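Machines and Everyday Work
Handout 4: Can they do the chores yet?
9/16/26

Welcome back, everybody. Last time we got through the factory arms, the ones bolted down behind a fence, and several of you stayed afterward to ask the question I get every single term, namely when you can have one at home that does the dishes. I promised I would give it a proper hour, so this is that hour, and I hope you'll forgive me if I wander a bit, as it's my favorite part of the course.

Let me start with the short answer and then spoil it. For a few chores, in a few places, yes, and they do them well. For the general run of things a person does between breakfast and bedtime – wiping, sorting, fetching, folding, picking up what the kids left behind – we are a good way off, and the reasons are more interesting than "the robots aren't smart enough."

1. What counts as a chore

I'd like us to be fussy about this word. A dishwasher does a chore in one sense, but you still clear the table, scrape the plates, load the racks and put everything away. The machine took the wet middle and left you both ends. Most home machines we have now are like that. When you read a claim in the news, please get in the habit of asking which part of the job was done and who did the rest.

In the small shop-floor study we are using this term (the Cedora packing room, in your reader), the staff wrote down every separate handling task over one shift and came up with 34 kinds. The arm they had bought could do 15 of them without help. That sounds like nearly half, and the sales sheet said so too, but the 15 were the easy ones: boxes of one size, moved from one known spot to another. The leftover tasks were the ones that made people's backs ache.

2. Picking things up

Grasping is where we'll spend most of today. You have been doing it since you were a few months old, so it's very hard to notice how much goes into it. You look at a thing, you guess its weight, you shape your hand before you arrive, you feel it begin to slip and you squeeze a little more, and all the while you are thinking about lunch.
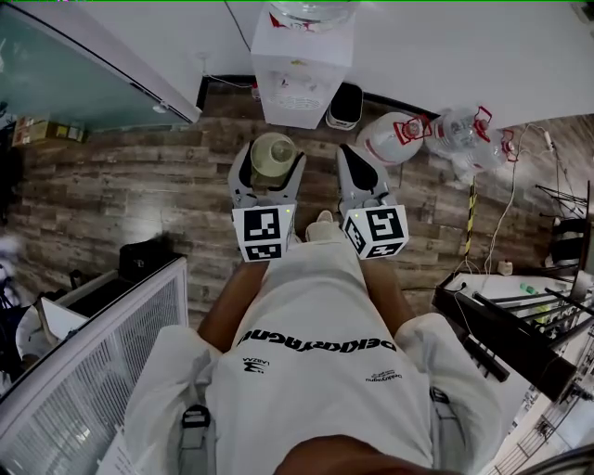 Two-finger grippers are the plain workhorses of this field, and I'm fond of them. They are simple, they don't cost the earth, and a person can hold one in the hand and work through a task the way a machine would have to, which is a wonderful way to find out what makes it hard. Look at the cup on the floor between the open fingers. It's translucent, and see-through things are a nuisance for cameras, because the floor shows through and the edges get lost. It also sits nearer the left finger, so if both fingers close evenly, the left one may well arrive first and nudge the cup along before the right one gets there. You or I would shift the hand over without a thought. The black rubber pads are there for grip, and the white cubes with the square black-and-white patterns give a camera something definite to locate. Then think about the big water bottles with the red handles over by the wall, and ask yourself whether you'd go after one of those with the same two fingers, and where you would take hold.

3. Soft things, heavy things, and things in the way

Laundry deserves its own paragraph. A towel has no fixed shape, so there's no one place to grab it, and every time it's dropped it becomes a new problem. The Pulla folding bench, which we visited in April with the evening group, did 280 towels in its trial run and was a pleasure to watch. All the towels were the same size, though, and a person handed them over one at a time. I asked whether it could take a fitted sheet and got a very kind smile.

Then there is clutter. The Kumo hallway tests recorded 623 attempts at picking up household objects, and what I want you to take from the write-up is how the failures were sorted. Very few were cases of the machine not knowing what the object was. Far more had to do with reaching it past a chair leg, or coming in at an angle that left no room for the fingers.

4. For next time

Please read the Jadoon chapter on kitchen work, skipping the math if it frightens you (you may come back to it later, and I'll help).

Choose one chore you do at home and write down each step, as small as you can bear. Mark the steps where you used touch more than sight. Then try it once with a pair of kitchen tongs in place of your hand – nothing hot, nothing sharp, and none of your grandmother's china. One page is plenty, and drawings are welcome.

Bring the tongs with you too, as we'll be using them in the second half.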